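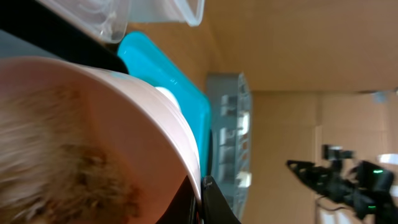

Pink bowl with brown granular contents.

Community Help: Libraries and Institutional Records

Transferring a departmental library to a central library: what becomes of the old accession registers?

Abhishek Sachdeva
Posted Nov 11, 2023

I am writing on behalf of the Clovesside Institute, where the departmental library of the former physiology section is to be merged with the central library in January. The departmental library holds about 600 bound volumes, mostly journals and annual reports, together with the accession registers in which each item was entered by hand on arrival.

The central library has agreed to take the volumes. It will give them new numbers in its own catalog and has asked whether the registers may be discarded once this is done. Several members of the section object. The registers record the donor of each gift, the price paid for purchases, and in many cases the name of the laboratory that asked for the book. None of this will be carried into the new catalog.

Our written policy speaks only of "library materials" and "administrative records" and does not say which of these a register is. I would be grateful for guidance on the following points. Should the registers go with the books or to the institute's archives? Is a scanned copy an acceptable substitute for the original? Finally, should the old accession numbers, which are stamped inside the front covers, be kept in any form in the new catalog?

Siseck Records Office

The registers should be treated as records of the institute and transferred to the archives. They document how the institution acquired property and from whom, and they remain of use after the books themselves have been moved, renumbered, or withdrawn. A gift made on conditions can often be traced only through an entry of this kind. No register should be discarded before the terms of the gifts listed in it have been checked.

With regard to scanning, we would advise making copies for daily use and keeping the originals. Handwritten registers often contain pencil notes, corrections in a second ink, and slips laid between the pages. These are easily missed when the pages are copied in haste. If scans are made, the blank pages and the inside covers should be included, and any loose slip should be copied both in place and on its own.

The old accession numbers should be kept. Most catalog systems allow a local note or a former-number field, and the time needed to fill it is small if it is done while the volume is already in hand. Doing it later means handling each volume a second time. In our own transfer of 200 volumes, the former numbers were entered by one member of staff over 18 working days, along with the condition notes.

We would further suggest that the following be written down and signed by both parties before the move:

1. The name of the unit giving up the material and the name of the unit receiving it.
2. The first and last accession number in each register, with any gaps noted.
3. The place where the registers will be held and the person to whom requests should be addressed.
4. The rule to be followed if a volume listed in the register cannot be found.

The fourth item deserves particular attention. A volume missing at the time of transfer should be marked as such in a separate list. The register itself should not be altered.

Zilar Reading Room

We kept ours in a cupboard. There were 3 registers and they took up very little space. I agree with the reply given before mine, although I do not believe that we ever signed anything.

Nuchit Library Desk

One addition may be useful. Where the policy does not define a term, the head of the library may usually issue a written ruling to stand until the policy is next revised. This is quicker than revising the policy itself, and it should settle the matter before January. The ruling should name the registers plainly and state that they are administrative records of permanent value. A copy should be placed in the front of the first register.

Members of the section may also be asked to identify the laboratories named in the entries. Abbreviations that were familiar to one generation of staff are frequently unclear to the next. 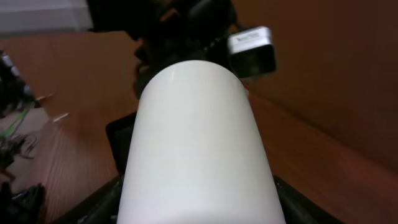
Related topics

Recording conditions attached to gifts of books
Numbering bound journals after a change of title
Access to staff records held with library papers
Marking withdrawn volumes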